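Hundix Tabletop Kit

From the Flumari wiki, hobby and small lab robots section

The Hundix Tabletop Kit is a two-armed upper-body robot sold by Revbridge for labs, classrooms and people like me who have more curiosity than floor space. It has a torso, two jointed arms and two black multi-fingered hands, and it's meant to work over an ordinary table. I wrote most of this article after using one for a good long while, so where it says "I," that's me, and the talk page is open if your experience was different!

Background

Revbridge started out selling replacement joints and cable sets for other people's arms. The first Hundix went on sale in December as a single arm with a simple two-jaw grip (I never owned that one, I only got to play with a friend's), and the two-arm version came along in August 2019. The name doesn't stand for anything as far as I know. The people on the support line pronounce it "HUN-dix," with the weight up front, and I've given up saying it my way.

What comes with it

You get the torso already assembled, both arms in foam, the hands in their own boxes, a power supply, a bag of cable clips and a printed manual of 81 pages. The manual is pretty good on wiring and pretty thin on everything after that. Arms bolt on at the shoulder, hands go on at the wrist mount, and then you run the cables. Leave slack in them! My first time through I clipped everything down tight because it looked tidier, and the arm ran out of cable the first time the wrist turned all the way over. A loose loop standing off the forearm looks messy and works fine.

The shell is silver with black at the joints. It shows fingerprints like crazy.

Setup

I'd set aside an afternoon. The arms took me 31 minutes once I had the right hex key (it's taped inside the lid of the second box, which I found much later), and calibration took the rest of the day. You move each joint to its end stops, confirm on the screen, and go on to the next one. If the software loses its place halfway through, you start that arm over. Version 6 of the software is supposed to save your progress, and on my unit it does that for the left arm and sometimes for the right.

Table height matters more than I expected. Too low and the elbows run out of useful bend, too high and the hands come in flat and can't get around anything. White or plain tops are easier to work with than patterned ones, at least if you're using the vision add-on.

Using the hands

This is the fun part, and it's why most people pick this kit over the cheaper ones. The fingers wrap, so you can grab round things from the side without lining up perfectly. Plastic water bottles are the classic first object and I still use them all the time. Grip force is set with a slider, and I keep it low for thin plastic, then nudge it up until the bottle quits slipping.

Plates are harder. A plate lying flat gives the fingers nothing to get under, so you either teach the hand to tip up the rim or slide the plate toward an edge first. A raised rim helps a lot. Flat saucers, forget it, I've never gotten one up cleanly without help from the other hand.

Both arms can move at once, but I'd learn them one at a time. The lesson files that ship with the kit do it that way too: one hand holds, the other one waits over the table until it's needed.

Software

Hundix runs on Revbridge's own control program. Quite a few owners also hook it up to Jenkins so their motion scripts get tested every night in simulation before anything touches the real arms. I put that off for months and wish I hadn't, as it caught a swapped sign in my elbow code that would have sent the hand into the tabletop.

Price and support

The kit doesn't come cheap, and prices move around too much to list here. Spare fingertips are sold in packs, and the part number is 427 for either hand. They wear out first, so order them with the kit. Support answers email within a day or so in my experience, and they're friendly about dumb questions (I've sent plenty).

Known problems

The right wrist on early units buzzes when it holds still. A firmware update quiets it down but doesn't cure it. The torso shell also creaks a bit when both arms are stretched out forward, and support told me that's normal. I've stopped noticing.

See also: Gripper basics; Choosing a work table; Cable routing for small arms 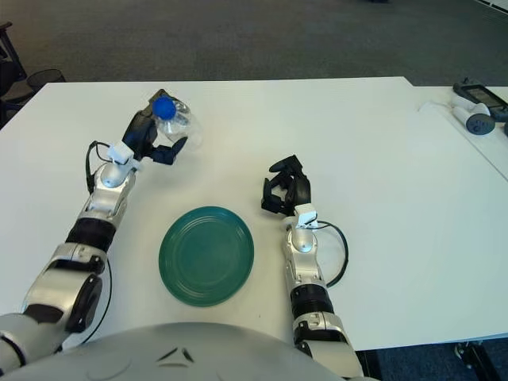
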